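Caring for tile floors and wooden tables at home
by Elba Valdebenito, September 2020

Many readers ask me about floor tiles with a marble pattern. They are strong, but they show every mark. Sweep first, always. If you mop over sand, you only push the sand around and it scratches the shine. I use warm water with a small spoon of dish soap, and I change the water when it becomes gray. Do not use vinegar if you are not sure the tile is ceramic — real marble does not forgive it.

For the lines between tiles, make a paste of baking soda and water. Leave it for 3 minutes, brush with an old toothbrush, and rinse two times.
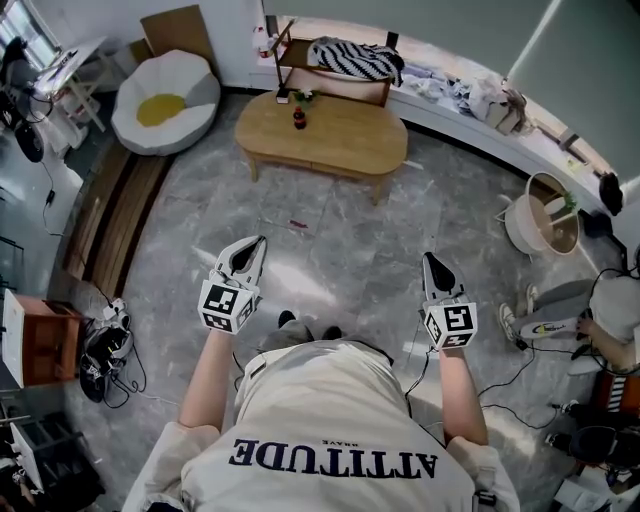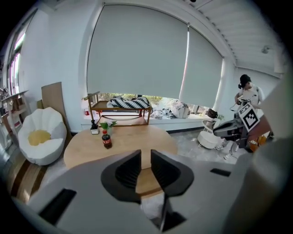 Gray marble-pattern tiles in the first photo, a round wooden table in the second.

A wooden table near a window needs other care. Strong sun changes the color of the wood, so in July I keep the blinds down from noon, and I turn my table a little every month. Then the color changes the same on all sides. Wipe it with a cloth that is almost dry, following the grain.

For white rings from cups, lay a cotton cloth over the ring and pass a warm iron for a few seconds. Lift and look. Repeat if it is necessary, but never use steam. My neighbor prefers mayonnaise, and I must admit it worked on her sideboard.

If the surface feels rough, rub it very lightly with fine sandpaper and then put on a thin coat of oil. Wait 60 minutes and take off what is left with a clean rag. Oily rags can catch fire by themselves, so lay them flat outside to dry before you throw them away.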